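The Ferry Office

Svend Kárason had sold tickets at Etell for nineteen years when the company wrote to say the window would close. The letter was one page. It said passengers would buy their tickets on the boat or by phone from the end of the summer, and that he would be paid through September.

He read it standing up and put it under the telephone. Then he sold two returns to a couple with bicycles.

The ferry went to Rolis four times a day, three in winter. It took 68 passengers and a few cars if the cars were small. Svend had been on it perhaps a dozen times in his life. He didn't like the water much. What he liked was the window, which had a good view of the slipway, and the hour after the morning boat when there was no one to talk to.

Mrs. Arnardóttir came in at eleven, as she did most days, to see if there was a parcel.

"They're shutting you," she said.

"Who told you?"

"The skipper. He told everyone on the boat." She set her bag on the counter. "Where will the parcels go?"

"I don't know. They didn't say anything about parcels."

"They wouldn't. Those people have never sent a parcel."

There was one for her, from her sister, tied with the kind of string you can't undo. He cut it with the office scissors and she sat on the bench and opened it there. It was wool, gray and dark green. She held up a ball of each and asked which he liked better, and he said the green.

"I'll make it in the gray, then," she said. "The green won't show the pattern."

That evening he told his daughter on the phone. She lived in Flonov, six hours away by road, and she had been asking him to move there since her mother died. She didn't ask this time. She asked what he'd had for dinner, and he told her fish, and she said she would call on Sunday.

The notice went up on the door in July. He put it up himself with four thumbtacks. People stopped to read it and then came in and said they were sorry, and some of them bought tickets they didn't need yet. A man who had not spoken to him since an argument over a dog in the waiting room came up to the glass and said it was a bad business. Svend thanked him. The man bought a ten-trip card and went out again.

The company sent a young man to look at the building. He had a tape measure and a clipboard, and he wrote down the size of the waiting room, the office, and the closet with the mop in it. He asked if the roof leaked.

"Only over the bench," Svend said.

The young man wrote that down too.

"What will they do with it?" Svend asked.

"Sell it, I think. Somebody might want it for coffee." He looked through the window at the slipway. "It's a nice view."

"It's good in the morning."

In the last week he began to go through the cupboards. There were timetables from before his time, and a box of paper bunting from some anniversary. There was a ledger in which the man before him had written the weather every day in pencil. Svend sat down with it and read most of one April. Rain. Rain. Wind from the north, noon boat did not sail. Clear. Clear. My wife's birthday. Rain.

He wondered if he ought to send it to the company, and decided they would throw it away. He put it in his coat.

Lost property was the worst of it. He had a shelf for it and the shelf had been full for years. Gloves, mostly, and never two alike. An umbrella with a duck's head. A school recorder in a cloth case. A letter, sealed, with a stamp on it and the address of a house he knew had burned down. He had always meant to ask someone about the letter. He turned it over a few times and then he put on his hat, walked up the hill to Mrs. Arnardóttir's, and asked her.

"That was the Holm girl's house," she said. "She's in Rolis now. She married the baker."

"Should I open it?"

"It isn't yours to open. Take it to her."

"It's only a letter."

"Then it won't be heavy," she said.

He thought about it on the walk back down. There was a light wind and the harbor was nearly flat. He still had the key to lock up with and the cash to count, and he did both. After that he cleared the small things off the shelf, the buttons and earrings and keys, and took them home so they would not be left for the young man with the tape measure.
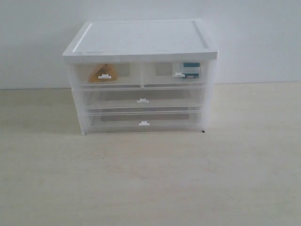

Friday

The last day was 25 August 2023. He opened at seven, the same as always. The drawer took in 404 kroner before the first boat, nearly all of it in coins, and he put them up in paper rolls.

Mrs. Arnardóttir came at eleven. There was no parcel. She had brought one of her own, in brown paper, and she pushed it under the glass. It was a sweater, gray.

"You said this was for your nephew," he said.

"I said no such thing. You never asked who it was for."

He put it on over his shirt. The sleeves were a little long. She told him to turn them back, and he did.

At three he took down the notice and kept the thumbtacks. He switched off the heater, which had not been on since spring, and then the lamp. He stood for a minute in the waiting room and looked at the stain over the bench. Then he went out and locked the door and dropped the key through the slot, as the letter had told him to do.

The skipper was on the ramp with the rope in his hand.

"Are you coming or going?" he said.

"Coming. A return."

"You'll have to buy it on board," said the skipper. "Office is closed."

Svend paid him and went up to the top deck, where there were benches along the rail. Nobody else was up there except a boy eating chips – he offered one, and Svend took it. The engine changed its note and the slipway began to move away. He could see straight in through his own window to the back wall, where the calendar still hung.

He felt for the letter in his coat. It was there, next to the ledger. Then he sat down facing Rolis and held on to the rail.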